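We use cookies to remember your settings. Accept | Manage choices

Search the Science Room Type a word Go

Why the Towel Robot Stopped

Explainer for readers aged 9 and up
Written by Viktória Szekeres
17 March 2022

A towel is harder for a robot to pick up than a brick. A brick keeps its shape. If a robot knows where one corner of a brick is, it can work out where the other corners are. A towel bends, slides and bunches up, and its corners can end up underneath.

This page is about a folding robot called Brevik, and about a fault that stopped it for most of a day in March.

How Brevik holds a towel

Brevik has an arm with a gripper on the end. A gripper is a kind of mechanical hand. This one has two fingers, and each finger ends in a flat pad. A motor pulls on a set of bars, the bars swing on their pivots, and the two pads move towards each other.

The motor does not know what a towel is. It is given a number for how hard to squeeze. A small computer called the controller measures how much electric current the motor is using. When the pads meet something, the motor has to work harder and the current goes up. The controller reads this as "I am holding something" and tells the arm to lift.

What went wrong

Brevik was given a batch of 192 towels. The first 45 were folded correctly. On the next one the arm lifted, moved across and opened its gripper over the pile, but there was no towel in it. The robot then did the same thing again. It carried nothing to the pile 10 times before the controller raised an alarm and the arm stopped.

The engineers at Celard, where the robot works, first checked the motor. It was in good order. They then looked at the bars and pivots, and found a wad of lint packed around one of the pivots on the left finger. Lint is the fluff that comes off cloth. Towels shed a lot of it, because their surface is made of thousands of small loops of thread.

The lint made the pivot stiff. The motor had to push harder to move the finger, so the current went up before the pads had closed. The controller took the rise in current to mean that a towel was being held. It gave the order to lift too early, and the towel stayed on the table.

This kind of fault is called a false reading. The sensor measured the current correctly. The mistake was in what the controller took the measurement to mean.

Why it was also a safety matter

While the arm was carrying nothing, a worker reached in to move the towel that had been left behind. The arm was fitted with a light curtain, a row of invisible beams that stops the machine when something breaks them. The arm stopped and the worker was not hurt. The rule is still to press the stop button first and reach in second. A light curtain is a back-up — it does not replace the button.

What was changed

The pivots are now cleaned after every 40 towels. The controller also checks how far apart the pads are. If the current is high but the pads are still wide open, it does not lift. It waits and tries once more, and if the second try gives the same result it calls for a person.

Using two measurements to check each other is common in machines. Aeroplanes and lifts do it too.

Grippers and towels

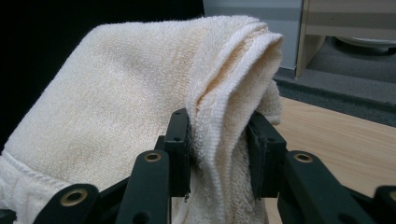
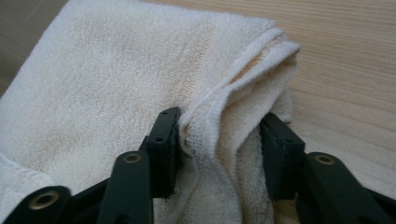 Two pads, one fold of towel between them.
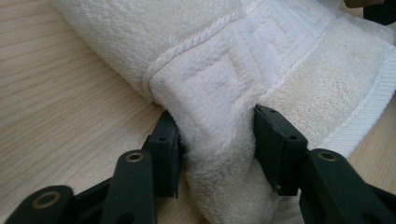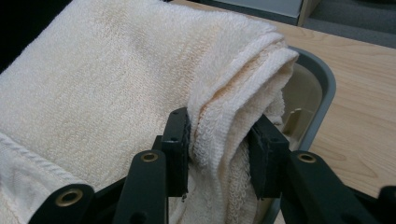
Could the robot just squeeze harder every time?

Squeezing harder would not have solved this fault, as the arm was lifting before the pads had closed. A very strong squeeze can also pull loops out of the cloth, which makes more lint, and it wears out the motor sooner.

Related pages
What is a sensor?
Alamari and the stuck lift door
How a light curtain works
Why does cloth make fluff?
Wan, the robot that sorts spoons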